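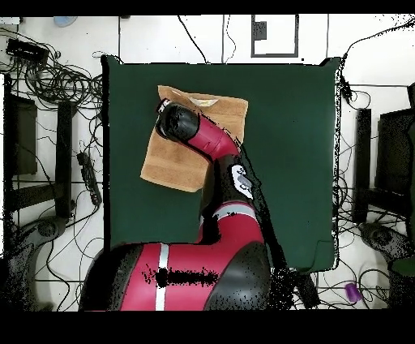

Jadwiga Kalinowski would not go back to folding every towel by hand, and she told us so before we had even sat down. Her shoulders ache less at the end of a shift, she said, and she has energy left for the jobs she likes, such as mending and sorting out the awkward orders.

She works at Horrocks, the linen service that looks after towels for hotels, gyms and a swimming pool. The firm has been trying out a red and black robot arm on towel folding, and the results have people there talking - in a good way!

Folding has always been the dull end of the business. On a busy shift the team handles 3533 towels, and until the trial began each one was folded by a person standing at a bench. The arm now takes a share of the plain bath towels, working over a green table with a two-fingered gripper that goes for the edge of the cloth. Robes, fitted sheets and anything with a tear still go to people, and will do for a good while yet.

What we found most exciting was how much the staff have shaped it. It was folders who said which edge to pick up first and how a finished towel should sit so that it stacks well, and the software was changed to match. The folding team of 16 has kept every one of its members. Three of them have been trained to set up the arm, check its work and stop it when a towel bunches up, and they are paid a higher rate for it.

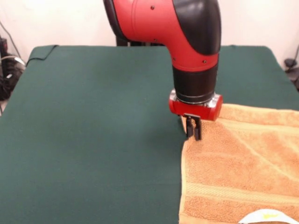
More towels, and a quieter bench, from January

The trial carries on into January, when hand towels will be added to the list along with a new order from Ollora. Shifts on the folding bench will be cut to 40 minutes at a stretch, with mending, packing or checking in between. Staff asked for that change themselves.

It isn't all smooth going. The arm is slower than a practised folder, and thick towels with stiff hems can still give it trouble. Some staff would also like a clearer promise about jobs once the trial is over, and managers say they will put one in writing before any second arm is ordered.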